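Section 6: Guiding the Arm with the Hand Controller

By now your Ridton arm should be clamped down and powered up, and you're ready for the part most people enjoy — showing it a task. Take your time with this. A slow, tidy demonstration is worth a good many hurried ones.

1. Stand beside the base, well outside the arm's reach, where you can see both the gripper and the table.
2. Hold the controller at waist height, with your elbows relaxed.
3. Start a new recording in Kitance and give it a name you'll recognise later.
4. Guide the gripper down over the object until the fingers point straight at the table, then close them gently. 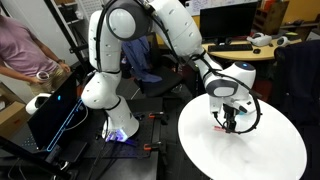
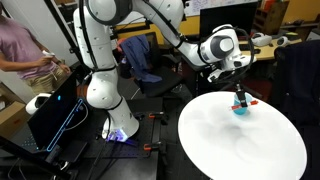

Fingers pointing down, with a small red object in the first picture and a light-blue cup in the second.

5. Lift a little, pause for a breath, then carry on to wherever you'd like the object to go.
6. Open the fingers, raise the arm clear and stop the recording.

Note: If you fumble a grasp, don't fret. Delete that recording and have another go. We suggest saving 40 good ones before you begin training.

Caution: Never reach under the wrist while the controller is live. Put it down and press Hold first, even if you only want to nudge a cup back into place.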